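Osex Community Theater: Curtains and Drapes FAQ

We get so many questions about our curtains that we finally put the answers on one page! If you are painting, hanging, borrowing or hemming with us this season, start here. Last updated April 2023.

Do I need any experience to help with the drapes?

None at all. Most of the sewing crew started with a button and a prayer. If you can cut along a chalk line you are already useful, and Reet Hunt will happily sit with you at the machines until straight seams feel easy. (Hers are so straight it's a little unnerving.)

What fabric should I buy for a backdrop?

It depends on how much light will hit it. Velour is the classic choice because the pile swallows light and the folds look deep and rich, even from the back row. It is also heavy and expensive. Wool serge is a wonderful middle ground, and plain cotton muslin is the one to get if you want to paint or dye it. We love muslin! It takes color beautifully and forgives nearly everything.

Please don't buy shiny lining fabric for anything that hangs behind actors. It bounces light back into people's eyes and shows every pin.

How much fullness do you add?

Fullness means extra width gathered into the top so the curtain falls in folds. For a flat backdrop we add none. For side drapes we usually buy half again as much fabric as the finished width, and for the main curtain we double it. Our main curtain finishes at 160 inches per side, so each side took 320 inches of fabric before gathering. Yes, that was a long afternoon of pinning.

Why does the same curtain look like two different colors?

This is my favorite question! Folds catch the light on one side and lose it on the other, so a single dye lot can go from nearly gray to deep green within a few feet. Blue-greens do this more than any color I've worked with. Hang a sample, step well back, and look at it under stage light before you commit.
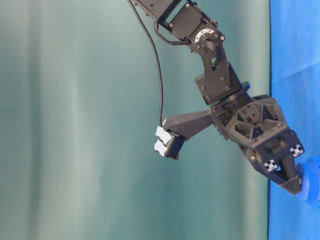

Teal-green curtain beside a bright blue surface.

Can two strong colors hang side by side?

Sure, and it can look terrific. Teal next to a bright blue gives you a crisp line where they meet, and warm costumes really pop in front of the pair. Keep the edges straight, though. A wavy join between two bold colors draws the eye all night long.

Can I iron a drape once it's up?

Use a steamer, on low, from the back, and work from the top down. Never put an iron on velour; it crushes the pile and leaves a shiny patch for good. Small wrinkles often drop out on their own after a couple of nights of hanging.

What about fire safety?

Everything on our stage has to be flame retardant, including things you made at home. Fabric comes either treated or inherently flame retardant. Treated fabric loses its protection when it's washed, so talk to Normunds Ozoliņš before anything goes near a laundry machine. He keeps the certificates in the green binder.

Can my school or group borrow your curtains?

We'd love that. The deposit is $300 per set, returned when the drapes come back clean and folded. Fold them face in and put them in the canvas hampers. Plastic bags trap damp, and mildew is a heartbreaker. Write to Aušra Stankevičius at the front office with your dates and the height of your pipe.

My pipe is shorter than your curtain. Can I hem it?

No cutting, please! Tie the extra up at the back or let it puddle a little on the floor. Puddled velour looks quite grand.

Where do I bring fabric donations?

To the side door, any evening there's a rehearsal. We take lengths of three yards and up in any color. Oranges and golds are especially welcome right now, as we're building a sunset.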